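Stretch and Fold: Does Resting Time Change a Sourdough Loaf?
Year 11 Investigation Project, final report

Background

My family moved to Tukwood two years ago and our new kitchen came with a very old oven and a jar of sourdough starter that the previous owners had left in the fridge. Mum wanted to throw it out. I fed it instead, and by the next weekend it was climbing out of the jar! I've been baking with it ever since, so when we were asked to choose our own topic I didn't have to think for long.

The question I settled on was whether a longer bulk ferment (the first rise, before shaping) gives a taller loaf, or whether there's a point where more time starts to make things worse. Recipes disagree wildly on this. One of my books says four hours, another says overnight on the bench, and the forum I read is full of people arguing about the colour and feel of the dough and telling you to ignore the clock altogether.

Method

Every loaf used 600 g of plain bakers flour, 383 g of water, 120 g of starter and 10 g of salt. I know that's a fairly stiff dough by sourdough standards, but I wanted something that would hold its shape without a tin and that I could handle the same way every time. The flour was Jekard strong white, all from the same sack, because my trial loaves showed that swapping brands changed the dough more than an extra hour did.

I mixed by hand, rested the dough for half an hour, then did four sets of stretch and folds, 30 minutes apart. The bulk ferment times I tested were four, six, eight and ten hours, counted from when the starter went in. After shaping, each loaf went into a cane basket for one hour and then straight into a hot cast iron pot.

Temperature was the hard part. Our kitchen swings a lot between morning and evening, so I kept the dough in an esky with a jar of warm water and a thermometer, and topped up the jar whenever the reading dropped. Asuka Yokoyama from my class helped me build a better lid for it out of foam offcuts, and after that the reading hardly moved. I'm really proud of that esky. 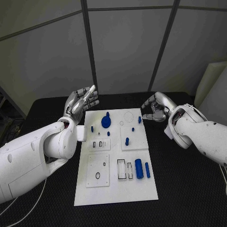 I made three loaves for each time, and one extra at eight hours when I forgot the salt (that one isn't in the results, but it was fascinating - it rose like mad and tasted like cardboard). Height was measured at the tallest point with a ruler and a set square once the loaf had cooled completely. I also cut each one down the middle and pressed the cut side onto an ink pad and then onto paper, which gives a lovely print of the crumb.

Results

The four-hour loaves were the shortest and the densest. They split along the side instead of at the score, and the crumb prints showed a few huge tunnels near the top with tight, gummy bread underneath. Six hours was a big step up. Eight hours gave the tallest loaves of all, with an even crumb and a crust that crackled for ages after it came out.

At ten hours things went backwards. The dough was slack and sticky when I tipped it out, and all three loaves spread sideways in the pot. They had the best flavour though, properly tangy, and my brother finished one in a single afternoon.

Discussion

My results support the idea of a peak, at least for this dough. As fermentation goes on, the yeast fills the gluten network with gas, but the acids and enzymes are also slowly weakening that network. At eight hours the two were well balanced in my setup. A warmer esky would probably move the peak earlier, and I'd love to test that next.

The biggest weakness is the starter. I fed it at the same time every evening, but it was clearly livelier some days than others, and I had no good way of measuring that beyond marking the jar with a rubber band. Three loaves per time is also a small sample. Baking more would have meant a lot more flour, and our freezer was already full.

If I did it again I'd weigh the loaves before and after baking and measure the width as well as the height, so the spreading in the ten-hour group would show up as a number. I'd also try the same times with wholemeal. Sugawara, the bakery near school, let me watch a morning shift starting at 4 am, and their wholemeal dough was moving so much faster than mine that I went home and rewrote half of this section.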